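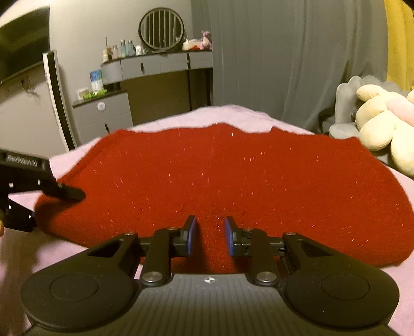 Figure 2. A dark red knitted sweater laid flat on a bed, with plush toys resting on the pale pink cover to the right.

4.2 Folding on beds and other soft surfaces

Most of the advice on clothes care that we collected assumes a table. The leaflets handed out in Kerummont in past years all begin with the garment on a hard, level top at waist height. In the homes we visited, the bed was by far the most common place to fold, and many people had never folded a jumper anywhere else. This section deals with what the bed does to the work.

A mattress gives under the hands. When a person presses down on a sleeve to hold it while turning the other side, the cover sinks and the knit slides toward the dip. Householders dealt with this in different ways. In Plurkik, where beds tend to be low, people often knelt on the floor and worked with their forearms resting on the mattress. In Chala it was more usual to stand and lean over, and several people told us their backs were sore by the end of a basket.

Knitwear was the hardest class of garment to lay out. A cotton shirt can be pulled square by its seams, but a sweater spreads to whatever shape it is given, and the outline stays wavy even after smoothing (Figure 2). The ribbed hem draws in while the body beside it lies wide. People who were satisfied with their folding usually started from the hem, and they paid little attention to the outline until the first fold was made. Those who tried to straighten the whole edge first took longer and often gave up partway through.

Yarns with a metallic thread, like the sparkling one in the figure, came up often in the interviews. Owners described them as scratchy and said the thread caught on rings and rough nails. Some turned these sweaters inside out before folding. Alvarado noted the same habit during the June visits in Milar, where it was applied to anything thought of as good clothing, whatever the fibre.

The colour of the bed cover also mattered more than we had expected. A dark garment on a pale cover is easy to read, and the person folding can see at once where a cuff has tucked under. On a patterned or dark cover, people felt for the edges with their fingers and missed tucked cuffs more often. We did not set out to test this and can report it only as an observation.

Few beds were cleared before folding began. Cushions, plush toys, books and chargers were pushed to one side, or left where they were and worked around. Bogale, who carried out the interviews with parents, found that toys were rarely moved off a child's bed at all. Finished piles were then set down in whatever space remained, and a pile placed beside a soft toy was apt to lean.

Households with a spare table seldom used it for folding. The reasons they gave were practical: the drawers were in the bedroom, and carrying folded knitwear through the house undid the work. We return to the distance between folding place and storage in Section 5, along with the question of whether sweaters are better rolled when the drawer is shallow.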